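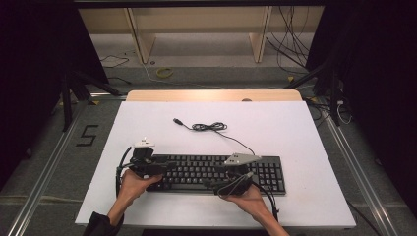

The first thing I learned about automation is that it wants to know how you pick up a keyboard. I had been picking up keyboards at Plondell for six years without anyone wanting to know this. My supervisor didn't ask. My family, I can report, has never asked. Then the company signed a contract with Purkeo, and suddenly my thumbs were of interest to engineers.

Plondell takes back office equipment when leases run out. A bank replaces everything on four floors, and what it replaces comes to us on pallets: monitors, docks, mice, headsets nobody should smell, and keyboards by the hundred. We clean them, test them, wrap the cords, box them up and send them to somebody with a smaller budget. The best single day I ever had on the keyboard line was 437 units, and I had a headache at the end of it that I can still locate.

The plan is that a machine will take over the wrap-and-box station. Before it can, it has to be shown. So on recording shifts a few of us stand at a table with hardware strapped on our hands and do our own job over again, slowly, for an audience of software. Place the keyboard. Gather the cord. Loop it, tuck it, lay it down where the next person can get at it. Reset. Do it again. The target Purkeo gave us was 1,000 clean takes for standard keyboards alone, and "clean" turned out to be a word with a lot of room in it.

I have opinions about this, and I'd like to get them down before the machine has some of its own.

One is that people who talk about automation as a robot rolling in one morning and a worker carrying a box out have missed the long middle part, and the long middle part is where I live. We're well into our second quarter of it. During the long middle part there's more work than before. The pallets didn't stop coming because we were busy recording. Somebody covers the line while I'm at the table, and somebody covers for them, and the overtime sheet has become the most closely read document in the building. If you wanted to design a way to make people feel both indispensable and temporary, you could come and take notes.

Another is about slowness. I'm fast. I say that with no particular pride, because being fast at cord wrapping gets you nothing except more cords. My hands have shortcuts I never decided on. I give the bundle a little half twist at the end so the plug sits on the outside, and I could not have told you so until a technician asked me to stop doing it. It confused the data. Three of us do the twist, and the others don't, and the system would prefer one way or the other. So for an afternoon we held a debate over whether the twist was skill or a nervous habit.

Kadri Ozoliņš, who trained me, was on the side of skill. She has been at the returns counter and then the line longer than anyone, back to when the warehouse was still on Kļaviņa and the heating was a rumor. Her argument was that if the plug ends up inside the loops, the person who opens the box has to undo the whole bundle to find it, and that person is going to be a school secretary with a line at her window. The technician, a patient young man, said that the machine's success condition was the cord being inside the footprint of the box. Both of those statements were true, and they were plainly about two different jobs.

I've thought about that exchange more than I've thought about most things said to me at work. The job description for my station fits on a laminated card. What Kadri does at that station doesn't, and for years it made no difference, because you got Kadri either way. You paid for the card and the rest was thrown in free. Automation is the first time anyone has had to read the card closely and decide whether they want the rest, and what they'd pay for it. I find this clarifying in the way a dentist is clarifying.

In fairness to Purkeo, they put the twist back in. It took two weeks and a meeting, and we now all do it, including the people who never did, who resent it. The meeting was the first one in my time where somebody from the line spoke for longer than somebody from upstairs. I don't want to make too much of that. There were pastries, and the upstairs people were chewing.

The gear itself I've made peace with. It's bulky, and the first few days you feel like you're trying to thread a needle wearing a pair of toasters. You learn to plan around it. You come at the keys from a flatter angle, you keep your elbows out of the cables, you don't scratch your nose. By the end of a shift the odd thing is taking it off. My hands feel far too light, and I've twice knocked over coffee by reaching for it with more care than it needed.

What I haven't made peace with is the pay arrangement, which is to say there isn't one. Recording counts as regular hours at the regular rate. Management's position is that we're doing the same task at the same table height, and slower, so if anything they're being generous. I'd put it differently. When I box a keyboard, Plondell gets a boxed keyboard. When I box one with the gear on, Plondell gets a boxed keyboard, and somebody gets a copy of how I do it that goes on being useful when I'm home in bed. Those are two products. A person who makes two products at once should be able to point to the second one on her pay slip.

People tell me this is greedy, or that it's already lost. A cousin of mine who writes software tells me that everything he's ever typed has been swallowed by some system or other and he never saw a dime, so why should I? I love my cousin, but I don't see why the order in which we got robbed should decide policy. He wasn't asked. I was asked. There was a form. It had a box to check and a line to sign on, and I'd like the next version of that form to have a number on it.

It doesn't have to be a big number. A recording rate, a bit above the normal one, would do. So would a say in what gets recorded and what the machine is told counts as finished. So would a promise in writing that the people who taught the station get first pick of whatever jobs turn up around it, since somebody will need to clear jams and argue with it about plugs. None of this would bankrupt anybody. We've had consultants in who cost more than the whole lot and produced a slide with arrows.

I should say what I don't miss, in case this reads like a hymn to manual labor. I won't miss wrapping cords. Eighteen months ago my wrist started clicking, and it clicks now when I turn a door handle. There's no dignity in the click. If a machine can take that station and leave me the inspection bench, where you have to decide whether a sticky space bar is dirt or damage, I'll wave it in and hold the door. The scheduling program, Jarnico, arrived with the same kind of speeches a few years back, and what it did in practice was stop two grown men from shouting over a whiteboard every morning. I was for that one.

So I'm no saboteur. On a good recording shift I even enjoy myself. There's a satisfaction in being made to do a small thing properly, over and over, with someone across the table who wants to know why you moved your thumb. I'd been wanting to be asked that for years without realizing it. I only wish the asking had come first, from the people who employ me, at a point when the answer could have gotten us better tables.

They tell us the machine will be tried on the real line in June. It was going to be spring. The last trial I saw, it took a very long time to decide about a cord, and Kadri stood and watched it with her arms folded, and then told the technician it was picking up from the wrong end. He wrote that down. She asked him whether she'd be getting anything for it, and he laughed, and she waited until he'd stopped and asked him again.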